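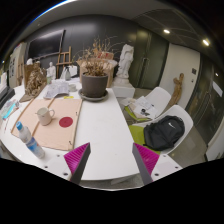 Hand-held gripper at the long table, mug and bottle in reach.

Thread: Second gripper or spare fingers?

wekholm_lab
2023-10-19
Planning next year's equipment. We have one hand-held unit and money for either a second complete unit or a large stock of finger pads. The ribbed magenta pads are the wear item. Orsolya Szűcs wants the second unit. I lean toward pads.

drasden35
Second unit. Pads are consumables and belong in the operating budget. If the one unit is down, collection stops and you are paying people to wait.

cuser_t
Disagree. We bought 2 units in July and one is still on the shelf. The limit was operator hours. How many sessions do you run per week?

wekholm_lab
2, going to 4 if Tamás Virág gets his hours approved. Quote from Szabó is 35 per pad, price break at 100 pads.

drasden35
100 pads for one unit is years of stock. Does the rubber or whatever it is have a shelf life? Ask before you sign.

cuser_t
Agree on that part. Buy a small lot at full price, log changes per session, then reorder. Also budget props. Mugs break.

wekholm_lab
Props are on a separate line. Will ask Szabó about shelf life and whether the mounting plates are sold separately.

drasden35
Get the screws on the same quote.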